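**Unit 2 – Setting out and clearing a table**
W. Khamphan, Sep 24, 2024

Read the Curham handout before class. Today we cover grouping.

- Food goes on plates or in bowls, never straight on the tabletop.
- A colander counts as a dish for sorting, even with nothing to drain.
- Packages lie flat – label up.

Clear small items first, then plates. 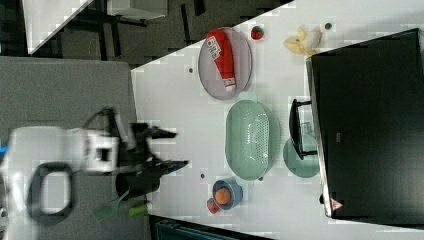
Large things stay put until the end. Bring your written order of steps to Room 171.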